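### 3.2 What guests told me about breakfast

I'd gone to Jirnville expecting to write about bedrooms. My plan, agreed with Marjan Mousavi back in January, was to ask families on farm stays which bits of the apartment mattered most to them, and then see whether the owners were spending their money in the same places. But people kept steering me back to breakfast! I'd ask about mattresses and get a long answer about eggs (and who had collected them, and whether the children had been allowed to help).

So I gave in and added two questions on food to the interview sheet. The first was simply whether guests cooked for themselves or ate at the farmhouse table, and the second was what would make them swap. 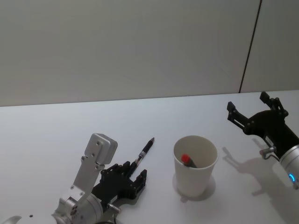 Most of the families who cooked for themselves said they liked the idea of the shared table but worried about the noise their little ones would make. The hosts, when I put this to them, were rather surprised. At the Dissanayake farm they told me the noise was half the fun, and that quiet breakfasts made them fret that something was wrong with the food. I've come to think this is mostly a problem of wording. The booking pages talk about a "peaceful start to the day", and parents of toddlers read that and quietly buy cereal.

Brumville was a bit different. The farms there sit further from the shops, so guests tended to order a basket the night before and eat it on their own terrace, which seemed to suit everybody.

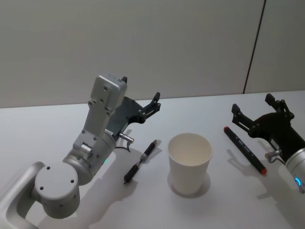 Price came up less than I'd feared. Where it did, people minded paying per child far more than they minded the total, and four families said they'd happily pay a higher nightly rate if breakfast was just folded in. Only the Zarkalus hosts had tried that, and they'd kept it going for three summers, so I spent a long afternoon with their account books (and a very good plum cake).

**Figure 2.** Breakfast choice by age of youngest child, farm stays in Jirnville and Brumville.

The split by age in Figure 2 is clearer than anything I found for bedrooms, and I come back to it in the next section when I look at repeat bookings.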